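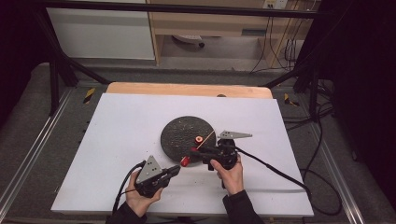

りんごのうわさ、どこまで本当?

りんごには、うわさがたくさんくっついています。「茶色くなるのは鉄がさびるから」「ぴかぴかの皮は薬のせい」「みつはジュースみたいにあまい」。どれも、大人が自信たっぷりに言うのを聞いたことがあるでしょう。でも、自信たっぷりな声と正しい中身は別のものです。まず、自分の目からうたがってみましょう。黒くて丸いお皿を後ろにすると、ほんの小さな赤いかけらでも、ずいぶん目立ちますね。同じかけらを赤い紙の上に置いたら、同じように目立つでしょうか。色の見え方は、となりに何があるかで変わります。お店で「今日のりんごは特別に赤いな」と思ったら、かごや紙の色も見てください。わたしは前に、緑の紙にのったりんごを買って帰り、台所で「あれ?」となりました。

うわさ1 切ったりんごが茶色くなるのは、鉄がさびるから?

この話はよく聞きます。色がさびに似ているので、なんとなく信じたくなります。けれど、似ていることは証拠になりません。紅茶だって茶色ですが、さびた水ではありませんよね。

りんごの中には、ポリフェノールというものと、酵素(こうそ)というものがあります。ふだんは細胞の中の別々の部屋に入っています。包丁で切ると部屋のかべがこわれて、この2つが出会います。そこに空気の中の酸素が加わると、ポリフェノールが変化して、茶色いものができるのです。りんごに鉄はほんの少ししかふくまれていません。茶色の正体は鉄さびとは別のものでした。

では「塩水につければ茶色くならない」はどうでしょう。半分は本当です。うすい塩水は酵素のはたらきをじゃまするので、茶色くなるのがおそくなります。「ならない」と言い切る人がいたら、次の日までとっておいたりんごを見せてもらいましょう。レモンのしるも役に立ちます。すっぱさが酵素をはたらきにくくするのと、ビタミンCが酸素と先に反応してくれるのと、理由がちがうところがおもしろいです。

うわさ2 「魔法の水」ならずっと白いまま?

ウルトリー(Ultley)という町に住むティーメア・ボロスさんは、市場でこんな看板を見たそうです。「ヴィーダの魔法の水 1本3690円 りんごがずっと白い!」

みなさんなら買いますか。わたしなら、次のことを聞きます。
「ずっと」とは何時間ですか。
ふつうの水につけたりんごとくらべましたか。
中に何が入っていますか。

ティーメアさんも聞いたのですが、店の人は「みんな喜んでいます」と答えただけでした。喜んでいる人がいるのはうそではないかもしれません。でも、聞いたことの答えになっていません。ティーメアさんは買わずに帰り、台所のレモンをしぼりました。レモン水につけた4切れと、何もつけない4切れをならべ、時間を決めて写真をとったそうです。このやり方のほうが、看板よりずっと信用できます。

うわさ3 皮のぴかぴかと、ぽつぽつは薬?
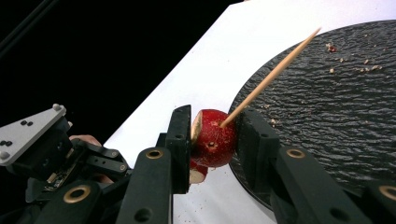
りんごの皮は、自分でロウのようなものを作ります。水分がにげないように、実を守るためです。品種によっては、よく熟すとこれがふえて、さわるとべたべたします。木のくしがささったこのりんごの切れも、赤い皮がつやつやで、うすい色の小さなてんてんが見えますね。このてんてんは「果点(かてん)」とよばれるものです。もとは気孔という、空気が出入りするあなのあったところで、実が大きくなるあいだにコルクのようになったものがよく見られます。薬のつぶがついたあとだ、と言う人がいますが、それなら水でこすれば落ちるはずです。果点は落ちません。やってみてください。

ただし、ここでも言いすぎには気をつけます。国や売り方によっては、食べてもよいとされたロウをあとからぬることもあります。だから「つやは全部りんごが自分で作ったもの」とも言えません。ひとつのりんごを見ただけで、どちらかを当てるのはむずかしいのです。わからないときは「わからない」と言うのが、いちばん正確な答えになります。食べる前に洗うのは、どちらにしてもよい習慣です。

うわさ4 みつは、はちみつみたいにあまい?

切ったとき、しんのまわりが黄色っぽくすきとおっていることがあります。「みつ入り」とよばれて、人気がありますね。でも、ハチは何もしていません。

みつのところには、ソルビトールというものをふくんだ水分がたまっています。葉で作られたソルビトールは、実に運ばれて、果糖などの糖に変わります。熟してくると、変わりきらなかった分が細胞のすきまにたまるのです。そして、ソルビトールのあまさは砂糖より弱いのです。つまり、みつそのものが特別あまいわけではありません。

それなのに「みつ入りはおいしい」と言われるのはなぜでしょう。よく熟したりんごにみつが入りやすいことと、かおりが強くなりやすいことが関係していると考えられています。ここはうたがい方の練習になります。「みつがある」と「おいしい」が一緒に起きていても、みつがおいしさを作っているとはかぎりません。別の何かが、両方を連れてきているのかもしれないからです。

うわさ5 りんごが頭に落ちて、大発見?

ニュートンの頭にりんごが落ちて、重力の考えがひらめいた、というお話があります。りんごが落ちるのを見て考えた、と本人が年をとってから語った記録は残っています。でも、頭にごつんと当たったという記録はありません。だれかが話をおもしろくしたのでしょう。それに、ひらめいた日にすべてが解けたわけでもなく、そのあと長い計算が続きました。

おもしろい話ほど、遠くまで運ばれます。運ばれるうちに、少しずつ形も変わります。

家でたしかめてみよう

最後に、台所でできるたしかめを1つ。「りんごは水にうく」は本当でしょうか。

用意するのは、りんご、深めのボウル、水、それから家にあればはかりです。先に予想を紙に書いてください。あとから「そう思ってた」と言えないようにするためです。書いたら、そっと水に入れます。

ヤーナ・アイヒホルンさんのクラスでは、17人のうち、重いりんごはしずむと予想した人が大勢いました。いちばん大きいりんごは433グラム。それも、ちゃんとうきました。りんごの実には細胞と細胞のあいだに空気のすきまがあって、同じ大きさの水より軽いのです。重さだけを見ていると、まちがえます。

でも、1個がういたからといって、世界中のりんごがうくと言ってよいでしょうか。クラスのゾルターン・ケレケシュくんは「あと400個ためさないと信じない」と言いはりました。さすがに400個は多すぎますが、品種を変えて何個かためすのはよい考えです。皮をむいたらどうなるか、うすく切ったらどうなるかも、予想を書いてからやってみてください。使ったりんごは、洗って早めに食べましょう。

包丁は大人といっしょに使ってください。この文章に書いてあることも、家や図書館の本で調べて、ちがっていないかたしかめてくださいね。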